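Thread: Head cameras and the "folding cell" — anyone else being sold this?
Packing and Converting Forum > Shop Talk > Automation
Page 1 of 3

slatback
I run second shift at the Stodamside plant. We wrap and hand-finish pads and liners, the small-run stuff the big lines won't touch. In August management told us a firm called Pletus is putting in an automated cell that will "learn folding from people." The plan is that people wear a camera on the head and handle pads and wrappers at home, on whatever surface they've got, and the machine gets trained on the footage. The slide deck says 90 percent of our hand work is "transferable." I'd like to hear from somebody who has lived with one of these for longer than a demo.

Renzo Amato
We had the Sartori version at Susomthorpe. Different vendor, same talk. What changed for us was who does the boring part. The arm folded, and three of my packers became people who stand next to an arm and clear it. Same hourly rate, less to do with your hands, a lot more beeping.

n_machala
Renzo, some of that was your install. Ours runs fine and my wrists stopped hurting, so I'm not going to pretend I miss hand folding. I did 78 trays a shift at the end and I was done by forty.
slatback, did they show you any of the footage? It told me more than the deck did.

slatback
They did, Natália. These stills were in the packet we all got.

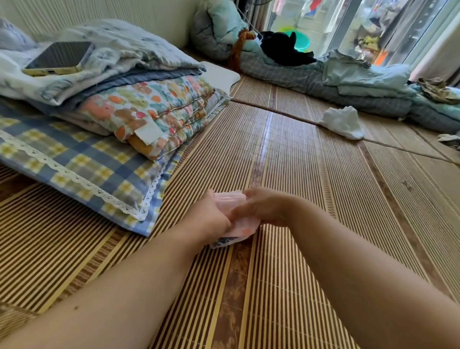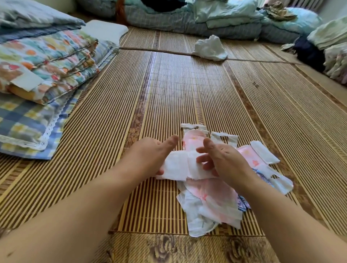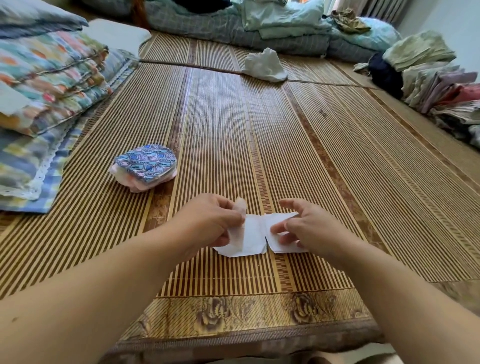 Stodamside Floor Bulletin, No. 78, p. 3

slatback
So look at what the hands are doing. Gripping, pinching, pressing down flat. Everything's on a bamboo mat with bedding piled up behind it. I have no problem with the people doing it, they look careful. But our pads come off a belt onto steel and they come fast. I asked the Pletus rep how you get from that mat to my belt and he said "diversity of environments" and went for more coffee.

B. Piras
He's not wrong on that point. If you only ever record a clean bench, the machine falls over the first time a pad lands crooked. That second one with the pads and wrappers all in a heap is closer to my reject bin than anything in a brochure.

Renzo Amato
Brunello, a heap isn't a belt. Does the thing know how hard to press? A camera can't feel thin backing film. I've watched an arm tear film all morning while the screen said everything was green.

B. Piras
Then your tuning was bad. I've torn plenty of film myself.

Primo_M
Nobody has asked what the recording people get paid. We were invited to do it here. Flat fee, and the form said they could keep the video "in perpetuity." Two of ours signed. I didn't. You're handing over the one thing they still need you for, and your bedroom is in the background.

n_machala
That's a fair complaint about the form. It's no argument against the machine. Ask for a better form.

Primo_M
I asked. Still waiting.

agnese_s
Rep for the finishing room here. slatback, get these in writing before the cell goes live:
Who clears jams, and is that a new job grade or the old one with extra duties.
What counts as a good fold, and who decides when the machine and the packer disagree.
Whether the hand bench stays. Ours was put in storage the first month and we had to fight to get it back out.
Our cell was promised at 779 packs an hour. I've got the shift sheets and I have never seen that number on one — ask yours for sheets from a working site, with the stoppages left in.

slatback
Thanks Agnese, that's the kind of thing I was after. The bench is the one I hadn't thought of. Meeting is at 2:30 so I'll print this.

Renzo Amato
Print my part about the film too.

B. Piras
And mine about his tuning.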